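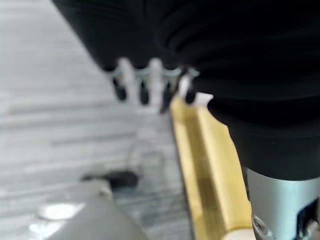
Schedule of Contents, Apartment 5

The inspection began at the front door and proceeded clockwise. Ehab El-Sayed had worked for Kurska long enough to dislike any other order. He wrote the address (Gounder Court, Mullstead), the name of the departing tenant and the meter reading, which was 381. The previous reading was 167. He wrote that down too and did not do the subtraction.

The tenant had lived there with her sister, and later without her. The agency's note gave the departure as December 31, 2018, and asked for a full schedule of footwear storage, as it was included in the rent. The storage was the agency's property. The footwear was not. The form had one column for both.

He started with the unit itself. Frame: metal, black. Boards: wood, light oak finish, grain visible. Floor beneath: carpet, gray. He ran a thumb along the front of the top board and entered "no chips." He pressed on one corner, then the opposite corner, and entered "stable." The form asked for the maker. He found a paper label under the board that said Visto, with a part number ending in 445, and copied all of it.

Under "Contents" he was required to list anything present at the time of inspection. He knelt.

The slippers were the open kind that a person can step into without bending. There was a white pair, and there were pale pink ones lower down. He wrote the white pair on one line. Then he looked at the pink ones for longer than the form required and turned back to the first page.

The September schedule was clipped behind it. It was in his own handwriting. Line 14 said: "Slippers, white, one pair, worn at heel. Slippers, pink, one pair, as new."
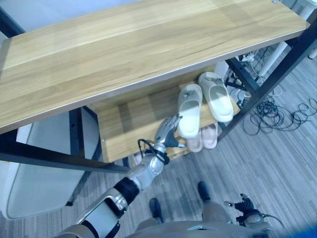
Photo: Kurska Property Schedules

In September he had asked about the pink pair, because "as new" had to be justified. The tenant said they belonged to her sister, who had found them too soft and gone back to wearing socks. He had written "stored, not in use." She had asked him to change it. He explained that the category had only two options. She said in that case to put "in use," and he had done so, and initialed the correction.

Now he checked the pink slippers for wear. The procedure is simple. The slipper is turned over and the tread is inspected at the heel and at the ball of the foot, under good light. If the pattern is complete at both points, the item is unworn. He carried the first one to the window. The tread was flat at the heel. It was flatter on the outside edge, which indicated a person who put her weight there.

He picked up one of the white ones and turned that over as well. The wear was on the outside edge. It was the same edge, at the same angle.

He put both slippers back where he had found them and compared sizes from the labels. The pink were one size smaller than the white. He considered whether this belonged in the remarks. The remarks box was for defects.

The tenant came in from the kitchen and asked if there was a problem with the shelf. He said the shelf was sound. She asked whether she had to take everything off it before the keys were handed over. He said that was normal practice. She said she would do it last.

He asked whether the power strip on the floor was hers. It was the building's. He wrote it on a separate line. 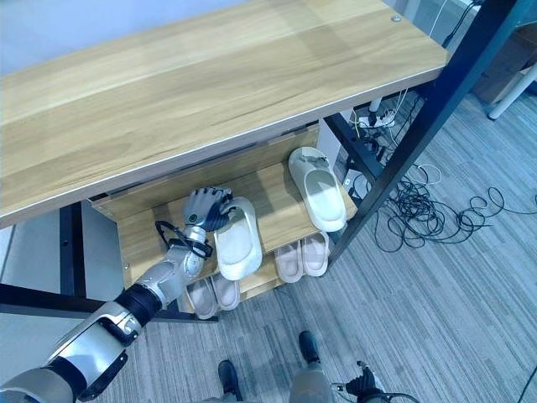 Remarks

Shelving unit, Visto, complete. Light surface dust on boards, to be wiped by the outgoing tenant. No charge.

Slippers, white, fair. Property of tenant.

Slippers, pink, fair. In use. Property of tenant.

He read the last entry back, struck out "tenant," and wrote "tenant's household." The abbreviation did not exist on the form, so he wrote it out in full and initialed the margin. Then he stood up and went on to the coat hooks.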